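Walking to Clolunum, blisters and all

I signed up for the river walk at the last possible moment, which is how I sign up for most things, and so I can't claim to be one of the organised ones. But I've been going to the Trirnis meetings on and off since the winter, and when Hae-won Wi stood up at the end of the last one and said the coach was full but the footpath wasn't, I put my hand up.

So, for anyone who's missed it: on a Saturday-ish sort of budget (tea urn, borrowed megaphone, a lot of gaffer tape) Trirnis is taking people on foot along the river to Clolunum in June, to hand in a petition asking the council to stop the sewage overflows and to bring back the flood warden scheme that was dropped two years ago. The walk takes 3 days. You can do all of it, or one leg, or just turn up for the last mile and look as if you've done the lot. I shan't tell.

At last count 102 people had put their names down to walk, and Hae-won reckons about 200 will be outside the council offices by the end, once you add the anglers, the rowing club and the people coming by train. She's the one who began all this, after the water came up through her kitchen floor twice in one winter. I asked her if she'd ever organised a march before and she laughed at me. "I'd never organised a jumble sale," she said. "I rang the council, and I rang them again, and then I thought, well, I could be there by the weekend if I set off now."

The first leg goes from the old lock down to the Szekeres boatyard, where the family have said we can camp in the bottom field (bring your own tent, and no fires please, they've got timber drying). The second is the long one, through the water meadows, and parts of it may still be boggy. I walked a bit of it last month in what I thought were waterproof boots. They're now in the bin. The third is mostly towpath and pavement, fine for pushchairs and wheelchairs, and that's the one I'd suggest if you're bringing small children or my brother-in-law.

What are we asking for? There's a longer version on the petition itself, but it comes down to a few things. We want the overflow figures put out every month where ordinary people can find them. We want the flood wardens back, with proper training and a phone that works. And we want the council to look again at the plan to pave the lower meadow for parking, as that's the field that fills up first and keeps the water out of everybody's front rooms. I've heard people say the parking is needed, and I do have some sympathy — I've driven round that town for the best part of an hour looking for a space — but it's an odd field to pick.

A council officer did come to the last meeting, and I'll give her credit for that, as it wasn't a friendly room. She told us a review of the meadow plan was "under way" and wouldn't be drawn on when it might finish. Somebody at the back asked whether it would be before or after the next flood. She wrote that down.
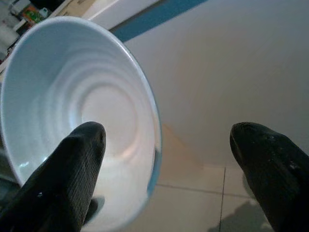

Food is being sorted by Pivis, the café by the station, who are doing soup and bread at both overnight stops for whatever you can afford to put in the tin. Bring your own bowl and spoon, and a mug if you want tea. There are still 40 places left at the camp, so do let Trirnis know if you want one, and tell them about any allergies while you're at it. Dogs are welcome on leads, though there are cattle in the meadows and the farmer has asked us all to stick to the path.

We set off from the lock at 9am on the first morning, and Hae-won says she won't be waiting for stragglers. I'll be somewhere near the back in new boots, carrying one end of a banner that I've been told is "light". If you'd rather sign than walk, there are paper copies of the petition on the counter at Pivis until the day before we leave, and they close at four.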